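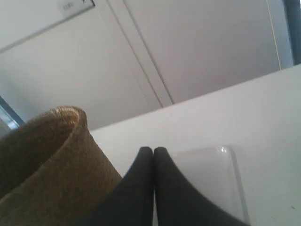 Goodwin Bail Hearings Notes: read me first

Hello, and thank you for taking an interest. What you have downloaded is a set of plain-text notes on bail hearings heard in the lower courts at Clanmont and Grandirau, typed up from handwritten court diaries and tidied so that they can be read by people and by computers alike. There are 120 hearings in this release, and we hope to add more when the next box of diaries comes back from the scanner in August.

What's in the folder

hearings.csv has one row per hearing. The columns are court, type of charge, whether the person had a lawyer, what was asked for, what was decided, and the reason given by the bench (if the diary records one, and I'm afraid plenty of them don't).
reasons.txt holds the longer reasons, copied out word for word, spelling mistakes and all.
codes.txt explains the short codes. Please do read this one before you start counting anything, as "R2" means something quite different in the two courts!
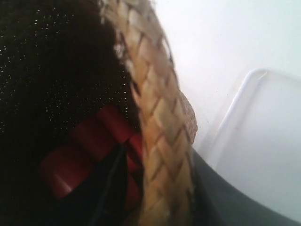
Court Records Group, Goodwin Law Library

How the notes were made

Two of us read each diary page separately and then compared what we had typed. Where we couldn't agree on a word, it is marked with a question mark in square brackets. Names, addresses and birth dates have been taken out, and ages are given in bands. The matching was done in Noro, our own little checking script, and you will find its settings in noro.ini should you wish to run it again.

Things to watch for

The Grandirau diaries skip the morning list altogether, so hearings before 1 pm are missing. In 19 rows the decision is blank: the page was torn or the ink had gone. We left them in, and would ask you not to read a blank as a refusal.

These notes are not an official record and shouldn't be relied on in a live case.

Using and sharing

You are very welcome to use the notes for teaching, reporting or study, with a mention of the library. If you spot a mistake, do send us the row number and we'll look at the page again, usually within 7 working days.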